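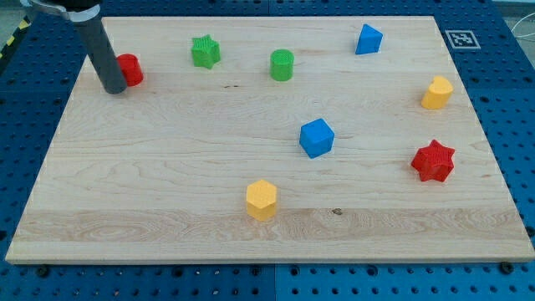
Shape blocks on a maple board, blue tabletop.

Bridal Hair and Makeup Network – minutes of the March meeting

Opened 6.40 pm at Coltbridge.
Present: Hélène Hawthorne (chair), Lucía Nieto, Gunvor Boström, Aleksandra Borkowska (minutes).
Apologies: Fulgencio Echevarría.

1. Previous minutes
Accepted. Gunvor asked that "members were keen on airbrush training" be changed to "two members were keen". Changed.

2. Tanumix long-wear foundation
The rep is offering a starter kit at $170 a member and claims 13 hours' wear. Lucía asked who had worn it for 13 hours, and where. The rep's letter does not say. Hélène noted that a February bride standing in a paddock is a different matter from a model in a studio. Gunvor has used the sample on one trial and thought the colour went orange by the cake.
Agreed: no group order. Lucía to buy a single kit and try it on herself at work before anyone else spends money.

3. Bendis booking site
Bendis says 1,686 brides looked at our listing last year. Aleksandra went through her own diary and could trace seven enquiries to it, one of which was for a dog. Hélène would like to know what counts as looking. Fulgencio sent a note in favour of renewing – he gets more from it than the rest of us, but he also pays for the top spot.
Agreed: ask Bendis for enquiries by month. Renewal held over until we have them.

4. Trial fees
Long discussion. Gunvor charges for trials and takes it off the final bill; Lucía charges and doesn't. A common fee was proposed by Hélène and not seconded. Left as is.

5. Rahimi bridal evening
Invited to do free makeovers in return for "exposure". Almost everyone has done one of these. Aleksandra got no bookings from the last one and lost a good brow brush.
Agreed: reply that we will come if paid. Hélène to write.

6. Other business
Kit cleaning sheet still not finished (Gunvor). Parking at the back is for tenants only after 6 pm.

Closed 8.15 pm. Next meeting same place, date to be emailed.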